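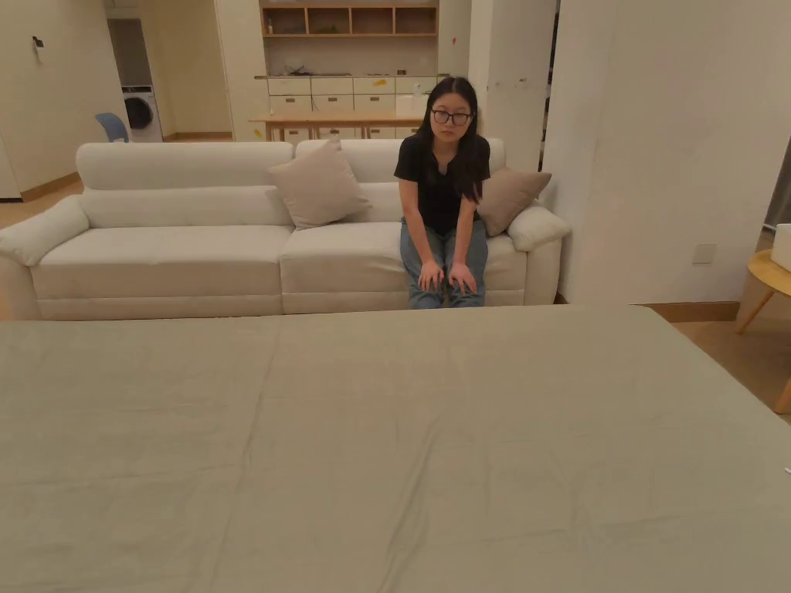

Folding laundry standing up at a proper height changed my whole attitude to it. For years I did it sitting down with a heap in my lap, dropping socks, and everything came out a slightly different shape. Now I use the biggest flat surface I've got, and in a one-room home that's the bed. It does need to be made first! Pull the sheet towards the corners until it's nearly flat, as on the bed here, where there are only faint creases left, and those don't matter a bit. A bare sheet is far better than a duvet, which swallows sleeves. Cushions can live on the sofa while you work, one in the middle and one up against the arm, so you aren't shifting them every time you need more space.

My order goes like this. Big things first (towels, bedding, anything that hogs the room), then trousers, then tops, then the small stuff. I used to start with socks to feel I was getting somewhere, and then I'd have to move all the little piles to make space for a bath sheet. Silly.

For a T-shirt, lay it face down and smooth it from the middle outwards with flat hands. Really lean on it. If it's cotton and still a tiny bit warm from the airer by the radiator, you'll get most of the wrinkles out and can forget the iron. Fold one side in, sleeve back on itself, same on the other side, then up from the hem in thirds. Mine end up the right width for a Bumel drawer box, which is 36 cm across and takes two rows if you stand them on end.

Square cloths and napkins I never fold one at a time. Spread them all out, one on top of another, smooth the stack, and fold it in half as a stack. Then peel them apart. It sounds fiddly, but try it once with tea towels and see.
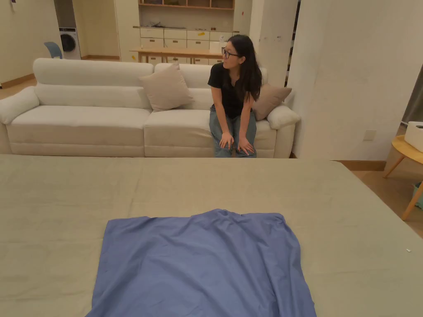 Kalevi Nieminen wrote in to say that I'd got the order wrong and that trousers ought to come before towels, as they hold a crease if they sit in the basket too long. Fair point, and I've tried it since. For linen trousers I'd agree. For jeans I can't see any difference, and I'd still sooner have the towels out of my way. Kalevi also recommends hanging shirts straight off the airer and skipping the folding altogether, which is lovely if you have the rail space. I have 33 hangers and they are all spoken for.

A few people have asked what I do about fluff. Dark things go on an old towel laid over the sheet, never straight onto it, and I run a damp hand over the bed when I'm done. I bought a Leso roller in March and it's fine - it's good on jumpers, less good on fitted sheets, where it just grabs the fabric and drags it along. 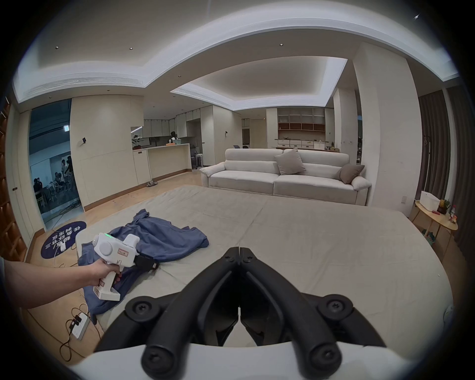 Bits and bobs: folding lower down

If your back is happy with it, a padded mat on the floor does the same job as a bed. Kneel at the long side, keep the basket behind you and the finished piles in front. Anything that hangs over the edge will drag the rest out of shape, so start from the middle of the mat and work towards yourself. Give the floor a quick sweep first, and keep cables well to one side if you're going to be shuffling about on your knees.

Bulky tops with hoods: fold the hood down onto the back before you do the sides. Leggings: in half lengthways, then roll from the waist. Fitted sheets: tuck the corners into each other, fold the whole lot into a rough oblong, and put the tidy side facing out in the cupboard.

I keep a Kratochvíl crate by the sofa for odd socks. They get until the next wash to find a partner, and after that they go in with the dusters.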